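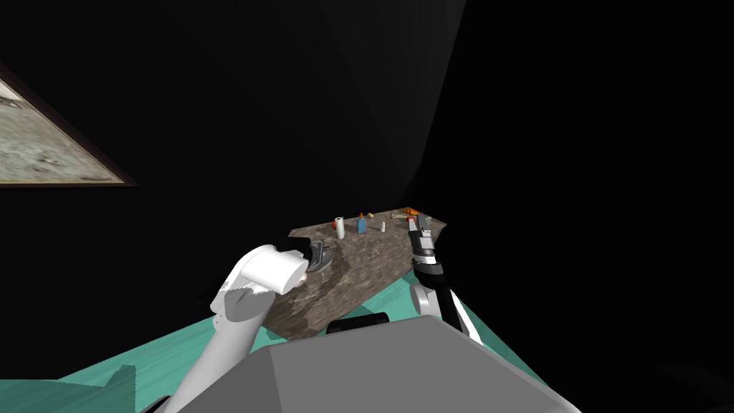 According to Leonie Buschmann the first hour is the worst, and after that your hands stop arguing with you. She told me this while strapping a controller to my left wrist, and I nodded as if I knew what she meant. I did not. By the end of the first hour I had knocked over a salt shaker so many times that I'd started apologizing to it.

Features > Machines > Learning by Hand

Latest Features Reviews Letters Subscribe

The Kalloner project lives on the upper floor of a former shoe warehouse in Kurnow, and I went up there in July because I wanted to know where a robot's manners come from. I'd read plenty about robots that learn. I'd read very little about whoever it is that sits there doing the teaching, and whether their shoulders hurt. (They do!)

The short version goes like this. Somebody puts on a headset, takes a controller in each hand, and becomes a two-armed robot standing at a stone-topped table. The table isn't real, the room isn't real and the robot isn't either, although the lab has a real one under a dust sheet by the window. You do a chore. The software, which everyone calls Usov, records every joint and every squeeze along with what the robot's cameras see. Then the room resets and you do it again. One chore, start to finish, is an episode, and on the morning I arrived they had 1,282 of them that they were willing to keep.

Willing to keep is the sticky part. Ute Haberkorn runs the review desk, and she throws out more than I would have guessed. An episode goes if the operator hesitates too long, or clips the table, or picks a thing up in some way that only works in software. Fingers sinking a hair into a bottle, for instance. "It'll learn that," she told me. "It'll learn it before it learns anything useful."

My chore was supposed to be easy: clear the table, any order, into a bin by my right knee. There was a potato, and lying practically against it was the shaker, and if you've never tried to pick up a potato with two flat plates on the end of somebody else's arm, I can only say that it's a good deal rounder than you remember.
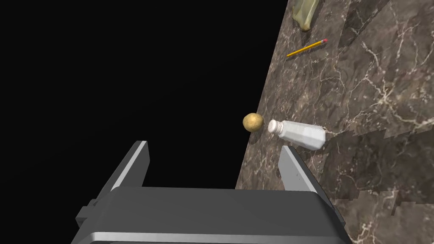
I kept coming in too low. You look past your own wrist and the whole thing seems close enough to grab, so you close the fingers, and you've got air, or you've got half a shaker and the potato is rolling off toward the edge. Leonie's advice was to switch to the wrist view and stop looking at the potato at all. Look at the gap between the fingers, she said, and put the gap where you want it. That helped enormously. It also made me slightly seasick.

What surprised me is how much the awkward neighbors matter to them. I assumed you'd start with one potato in the middle of a bare table and work up. Marlina Wijaya, who writes the object lists, did try that in the spring, and the model she got out of it was wonderful at potatoes in the middle of bare tables. So now the lists are a jumble. Pencils turn up with groceries. Things get placed a whisker from the edge, or on their sides, or up against something taller. The lighting changes too, and some of the rooms are so gloomy that I asked whether my headset was broken.

Then there's the bread. I call it bread, Marlina calls it the patty, and Jörg Buschmann (Leonie's brother, same lab, opposite opinions on everything) calls it something we can't print. It's big and lumpy and no two edges of it are alike, and you have to get it upright between the fingers with the side of the table looming right behind. I managed it on my seventh go and actually yelled.
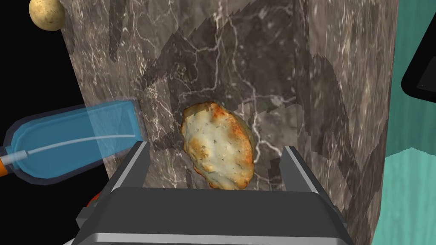
The Boring Shelf

Jörg looks after what he calls the boring shelf, a folder of recordings in which hardly anything happens. The arm swings away from the table and comes back. The gripper opens over nothing. An operator turns the wrong way and has to find the room again. Ute would bin the lot, and for a while she did.

He got 57 of them reinstated. His case is that a robot out in the world will spend a fair bit of its life facing the wrong way, and it had better have seen somebody recover from that. If every example starts with the potato nicely in view, what's it meant to do when there's no potato? Guess, mostly, and close its fingers on the guess.
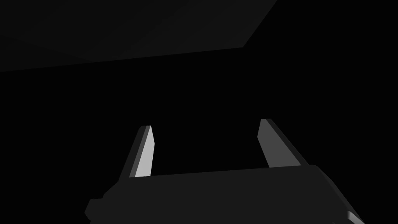 Page 57

Ute still isn't convinced. Her worry is that a model given too many of these will decide that wandering off is part of the job, and she wants each one tagged so they can be pulled out again later. The tagging tool is named Yeh, and as far as I could gather it was built in one weekend and has been cursed at ever since. You scrub through the recording and mark where the mistake starts and where the recovery starts. I tried a few. Two reviewers mark each episode separately, and Wiebke Pfeiffer settles it when they don't agree, usually over coffee and with a lot of pointing at the screen.

I asked her what happened to mine. She pulled up the afternoon's list and scrolled for a while, a bit too kindly I thought. The bread was in! Most of the potatoes were out, one for sinking fingers and the rest for dithering, and the shaker business had gone straight to Jörg.

My shoulders were sore for two days. Leonie says to rest your elbows on the chair arms between episodes, and to take the headset off before you stand up.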